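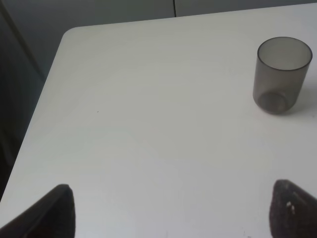
June 26, 2026

Swab extractions, the Moffat donor drive, continued

Okay, picking up from where I left off in the last entry, which ended with me writing "yields are weird" and going home. Yields are still weird, but I know more about why.

Background for anybody reading this later (including me in December, when I will have forgotten all of it): the drive at Moffat sent us 2,000 cheek swab kits for tissue typing. Everybody who signed up gets typed and goes on the registry, and then they sit there for years, maybe forever, until somebody with leukemia needs a match. So a failed swab means writing to a person who did a kind thing on their lunch break and asking them to do it again, and a lot of them won't. I'd really like to keep that letter pile small.

The first batch through was 418 swabs. Of those, 268 gave enough DNA to go straight to typing. That's bad! We normally lose a handful per plate and grumble about it. The rest either came up short on the quant or came up with nothing at all, and the two kinds of failure didn't look alike when I sorted them, so I suspect we have two problems wearing the same hat.

Problem one I think is the sleeves. These kits used the new Pliver sleeves, the ones with the peel strip, and the instructions say to let the swab air dry before you seal it. At a drive, with a line of people out the door, I'm guessing that did not always happen. A good number of the sleeves I opened had a musty smell, and the paper inside was wavy the way paper gets when it's been damp and dried again. I went back through and marked those on the sheet with a W. Nearly all the W's are in the "short" group. DNA is there, but not much of it and it's chewed up, which fits with something growing in the sleeve while it sat in the mail.

Problem two is us, I'm sorry to say. The "nothing at all" group is bunched up by plate position. I didn't see it until I printed the plate maps and laid them side by side on the floor of the write-up room (Francine stepped over them twice without asking, bless her). The blanks run along the bottom row on plate after plate. Swabs don't know what row they're in, so that has to be the run.

Francine Robichaud had the same thought I did, which was the elution step on the Stilia. She dug out the run log and the elution volume on the bottom row is set the same as everywhere else, so on paper it's fine. Then she ran it with colored water and we watched. The bottom row came up visibly low. Not empty, but low enough that the beads weren't covered. She thinks the tip seals on that side are worn. I think she's right but I want to see it fail with fresh tips from a different box before I call it, because we opened a new box right before this batch and I don't want to blame the machine for bad tips.

So, what I did today:

Pulled 20 swabs from the failed group, half W's and half bottom-row blanks, and cut the second swab head from each kit. (Every donor sends two heads, thank goodness.) Re-extracted all of them by hand with the old column kit. Long proteinase K digestion, longer than the sheet says, and warmed the elution buffer first. I skipped the bottom row question completely by not using a plate.

Quant on the hand extractions: the bottom-row blanks all came back normal. Every one of them. Lovely, boring numbers, the kind I'd like to see all day. The W's came up a little better than their first try but still poor, and the gel shows a smear low down on most of them. I taped the gel printout on the facing page. Lane labels are in pencil, ignore the crossed-out ones, I loaded the ladder in the wrong well and had to shift everything over.

I'm calling that good evidence for two separate causes. It also means the bottom-row donors don't need a letter, we can get them from the second head. That cheered me up a lot.

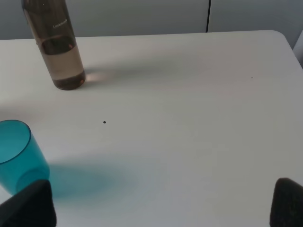

The W's are harder. Options, as I see them:

Try typing them anyway. The short-amplicon panel might work on chewed-up DNA, and we have some left over from the old project. It won't give the full resolution the registry wants, but it might be enough to list somebody as provisional. I need to ask whether the registry even takes provisional anymore. I have a feeling they stopped.

Combine both heads in one extraction. More stuff going in, more coming out, but then there's nothing left in the sleeve if it goes wrong. I don't love it. If we do it, I'd only do it for the ones where the first head gave us something to go on.

Write to them. See above re: letters.

Francine is for combining, I'm for trying the short panel first on the material we already have. We went back and forth over lunch and settled on the short panel for the hand-extracted W's only, since that DNA is already in tubes and costs us nothing extra to try. If it's a mess we combine heads.

Girkine gripe, while I'm here. The tracking system will not let me attach a second extraction to a donor record if the first one is marked "complete," and it marks them complete as soon as the plate is scanned out, whether or not there was any DNA in it. I had to reopen each record one by one and type a reason every time. My reasons got shorter as the afternoon went on. If anyone pulls those records and sees "redo" with no explanation, that was me, and the explanation is this page.

Other bits:

The second batch stays in the cold room until the seals are sorted out. I put a note on the rack. Please don't run it to be helpful.

I started a drying step for the sleeves that haven't been opened yet: strips peeled, standing up in racks in the hood with the blower on. No idea if it helps at this point, the damage may be done, but it can't make them wetter. Barcodes facing out so we can scan without handling them.

Proteinase K is down to the last tube in the door of the small freezer. Ordered more.

Still to do: repeat the colored water test with tips from the other box, both sides of the deck, and write down the volumes this time instead of eyeballing it. Ask the Moffat people whether they had one drying table or several, and whether anybody remembers when the line got long. If the W's all come from the same stretch of the day we can at least guess which of the unopened sleeves to worry about.

Column kit waste is in the hood in the labeled jar, needs to go out before the next run.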